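We use this site's cookies to remember your settings. Accept | Manage choices

Opinion > Work & Money

Pay People for the Hours They Spend Waiting

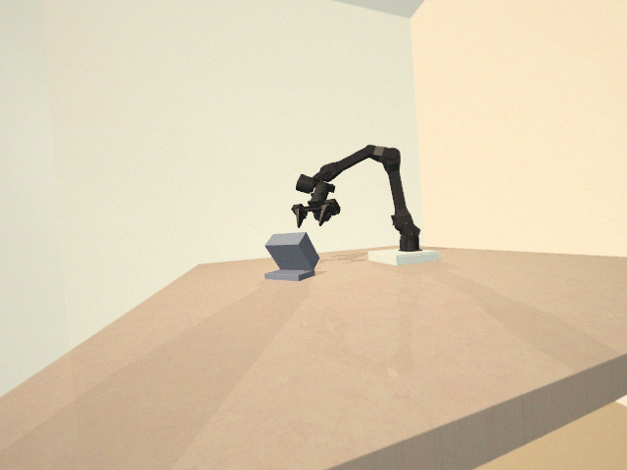
GRERNWOOD, 2025-10-06

My sister-in-law works at a clothing store in the Eskildsen shopping center. Her schedule says she may be needed from noon to six. She finds out at eleven whether she is. If the store is slow she gets a text telling her to stay home, and she is paid nothing for the morning she spent dressed, with a sitter booked and the phone in her hand.

This is called on-call scheduling, and it is common in stores, restaurants and warehouses. I think it should cost the employer money every time it is used. The town council will take up a proposal to that effect this month, and I hope it passes.

The proposal is short. Any business with more than 21 employees would have to post schedules 2 weeks ahead. If a shift is canceled with less than a day's notice, the worker gets half the pay for it. Workers can still trade shifts among themselves, and a manager can still ask someone to come in early. The worker can say no.

Owners have made three arguments against it, and I have tried to take them seriously.

The first is that business is hard to predict. It is. Rain empties a patio and a bus tour fills one. But the owner of a restaurant is the person who gets the profit on the good night, and the slow night is part of the same deal. At present the dishwasher carries a share of the slow nights and sees nothing extra from the good ones. A landlord does not cut the rent in a rainy month, and he does not cut the dishwasher's either.

The second is that small shops will be buried in paperwork. Most of them are under the limit and would not be covered. Those above it already make a schedule. Madia, the bakery on Front Street, has posted its hours a month ahead since April, and the manager told me she spends less time on the phone finding people to fill in. One bakery does not prove the case, but it does show that the job can be done by a business with early mornings and unsteady sales.

The third argument is that workers like the flexibility. Some do. A college student may be glad of a free afternoon. The proposal leaves that student free to give a shift away. What she could no longer do is lose one with an hour's warning and no pay, and I have yet to meet a worker who asked to keep that.

I worked on call for a furniture store called Ivano in my twenties. I could not take a class or a second job, and I missed a dental appointment so often that the office dropped me. My pay for the year looked fine on paper. Week by week it went up and down so much that I paid late fees on bills I could have covered ten days later.

The council has 271 letters on the subject. I have read the ones posted online, and the best are from people who simply list what they gave up for a shift that was canceled. I would ask members to read those before they vote.

Meriem Ait Brahim lives in Grernwood and writes on work and housing.

Comments (3)

rdk_northside: I own a diner with 25 people. Half pay on a canceled shift is real money when the power goes out. Is there an exception for that? The column doesn't say.

Paulette: My son lost four shifts last month this way. He is 19 and thinks it's normal.

H. Orr: Two weeks is too long. One week I could support.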